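搬进这间屋子快一年了，书房一直是我最不愿意打开门的地方。说是书房，其实就是一间放了张桌子的小屋，家里所有的纸最后都会流到那里去：水电单、体检报告、孩子从学校带回来的通知、各种电器的说明书，还有我自己随手写的购物清单，写完了买完了，也舍不得扔，好像哪天还会再用似的。

十一月一冷，人就爱待在家里，我终于下了决心，要把这些纸清一清。那天吃过早饭，泡了一大杯茶，把抽屉一个一个拉出来，倒在地上，自己盘腿坐在中间。刚倒完就后悔了（真的，太多了！），可是路都堵住了，想出去也得先收拾，只好硬着头皮开始。

最先翻出来的是一摞Kelline的保修卡。Kelline是我们从前住处楼下那家小电器店，老板人很好，买个电水壶也要给你开一张手写的卡，盖两个章。水壶早就坏了，店也搬走了，卡倒是一张不少。我一张张看过去，想起当时屋里什么都没有，买一样东西就高兴一晚上，结果十分钟过去了，地上的纸一点没见少。

收拾旧东西最怕的就是这个，看着看着就坐下来读了。后来我给自己定了个规矩：拿起来的纸，五秒钟之内要决定去处。要留的放左边，要扔的直接扔，实在拿不定主意的，放进一个旧鞋盒，盒子满了就不许再放。鞋盒是Bever的，买登山鞋留下的，挺结实，大小也正好。

说到扔纸，我以前的习惯很不好。书房里没有像样的垃圾桶，废纸就堆在桌角，堆高了再抱到厨房去，中途总要掉几张。后来先生从Longo带回来一个带盖的，脚踩的那种，踩一下“咣”一声，晚上用起来特别吓人，而且坐着的时候脚根本够不着。用了一个月就挪到阳台装花土去了。

现在我认准了敞口的桶。没有盖子，圆圆的，放在地上，离桌子一两步远，手一伸就能丢进去，丢不准弯腰捡一下也不费事。颜色我喜欢深一点的，耐脏，白纸落在里面又看得很清楚，万一扔错了什么，低头就能瞧见。里面我也不套塑料袋了，只装纸，满了整桶倒进回收箱，抖一抖就干净。

还有一个小问题，就是纸到底要不要揉成团。我先生是揉团派，他说揉一下才有“扔掉了”的感觉，扔得也准。我以前也揉，后来发现揉成团特别占地方，几张纸就鼓起来半桶，看着像干了很多活。要是一次清理很多，还是对折一下平平地放进去比较好，能多装不少。不过平时坐在桌前，写坏了一张，顺手一揉一丢，那种痛快我也舍不得戒掉。
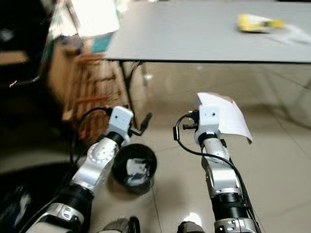
带名字和账号的纸我会另外处理。家里没有碎纸机，就拿剪刀把关键的地方剪下来，剪得细细的，混到别的废纸里。有一阵子我想买一台Jetov的小碎纸机，放在购物车里看了好几天，最后还是没买，觉得一年用不了几回，又多一样东西占地方。剪刀慢是慢一点，一边听广播一边剪，也不觉得烦。

那天一直弄到下午四点多，中间只吃了一碗面。我好奇，把决定扔掉的说明书数了数，居然有三十八本，其中有一本是烤箱的，我们家从来没有过那款烤箱，也不知道是从哪儿来的。废纸连着旧杂志一共捆了五捆，提下楼的时候胳膊都酸了，楼下回收站的大姐还夸我捆得整齐，我高兴了一路。

留下来的东西不多，一个文件夹就装下了。孩子小时候画的画我一张也没扔，这个不算规矩里的，我自己说了算。鞋盒里还剩大半盒拿不定主意的，我写了张纸条贴在盖子上，提醒自己开春再看一遍。地板拖了两遍，窗户开了一会儿，晚上先生回来，站在书房门口看了半天，问我那张Kelline的卡还在不在，他想留一张作纪念。

幸好还在鞋盒里，我给他挑了一张章盖得最清楚的。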